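Trarnance suspend l'usage de sa pince manuelle à deux doigts après un défaut de serrage

Boström, le 7 août 2022 – Trarnance demande aux utilisateurs de sa pince manuelle à deux doigts de cesser tout travail avec les appareils de la série 26. Sur deux d'entre eux, une mâchoire est restée bloquée en position fermée pendant la manipulation de sachets souples. Un opérateur a été légèrement pincé au doigt.

Le défaut vient d'un jeu excessif au pivot de la tringlerie. Il concerne 19 appareils, tous livrés par l'atelier de Sadow. 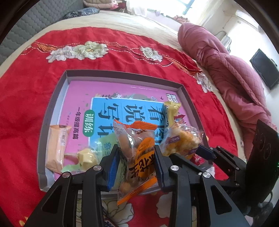

Saisie d'un sachet d'en-cas avec une pince manuelle à deux doigts.

« Les appareils concernés doivent être mis hors tension et rangés mâchoires ouvertes », indique Renu Pal, responsable de la sécurité des produits. Les pivots seront remplacés sans frais, sous trois semaines. Les autres séries ne sont pas touchées.

Un rapport technique sera remis aux clients en novembre.

Contact presse : Pankaj Dwivedi, service communication, Trarnance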